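Setting up the table for the Tuesday build night. Written fast so new people in the Pesside club stop asking me the same thing at the door. If a step is wrong, fix it in the repo.

## Before you touch anything

- Table clear. Bags on the floor by the wall, drinks outside
- Hair tied back, lanyards off
- One person on the pendant, always. That person does nothing else
- Know which arm you've been given. Say it out loud to the other pair

## 1. Tape the grid

Cardboard goes down first, flat side up. It saves the grippers when somebody gets the height wrong, and you will get the height wrong.

Blue tape for the lines. Measure from the corner nearest the pole, not from the pedestal – the pedestal got moved in May and the old marks are off. Press the tape down hard at the crossings or it lifts and the fingers catch it.

Leave the cells big. Last year's Trullska group did tiny ones and spent half the term chasing a part that kept landing on the line.

## 2. Put the pad down

The dark brown square pad is the drop zone. Goes on the far side of the forearm, flat. Dosen't have to be square to the grid, your program should cope with a bit of rotation. If it can't, that's your homework.
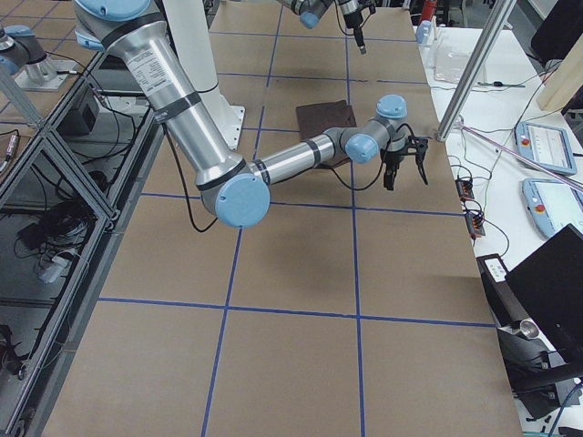 *Othmane Ait Brahim*

## 3. Find your home pose

Jog slow. Speed slider at 13 percent until you've done a full pass with no surprises, then up to 40 if Mostafa says ok.

1. Bring the gripper over the right-hand part of the table, fingers down
2. Watch the elbow. Everybody watches the gripper and the elbow is what hits the table. In the pose we use it sits low, right over the middle
3. Fingers slightly open, not all the way
4. Check the loop of cable at the elbow isn't going to snag when the base turns
5. Save the waypoint as `home_sollia`, all lower case

If you name it anything else the match script won't find it and you'll get error 23, which just says "pose". Very helpful.

## 4. Teach the cells

One waypoint above each cell you need, one down at pick height. Do the above one first, then copy it and only change Z. Much quicker than jogging twice.

Name them by row and column: `r1c1_up`, `r1c1_down` and so on. Rows count from the laptop side.

Don't teach the far cells until you've talked to the pair on the other arm. Both arms can reach in there. We use a really basic rule – whoever wants the far side calls "far", waits for a "yes", goes, then calls "clear". Feels silly, works fine.

## 5. Dry run

No part in the gripper. Run the whole program once, pendant person with a hand beside the red button. Laptop person reads the line numbers out.

Stop if:

- the forearm cable goes tight
- anything touches tape
- the other pair calls stop, even if you think it's nothing

Then run it with the foam block. Then the real part. A run can take up to 40 seconds for the El Fassi round, anything over that scores zero so trim your waits, not your speed.

## 6. Packing up

Arm to home. Pendants back on the white side table, screens up, cables not under the laptop. Leave the cardboard and the tape where they are, re-taping every week is a waste of a roll. Push your code before you log out becuase the laptop gets wiped.

Stuck? Ask Mostafa Zaki first, he wrote the match script. Me second.

Still to do on this page: gripper force settings, and what to do when the two pendants get swapped.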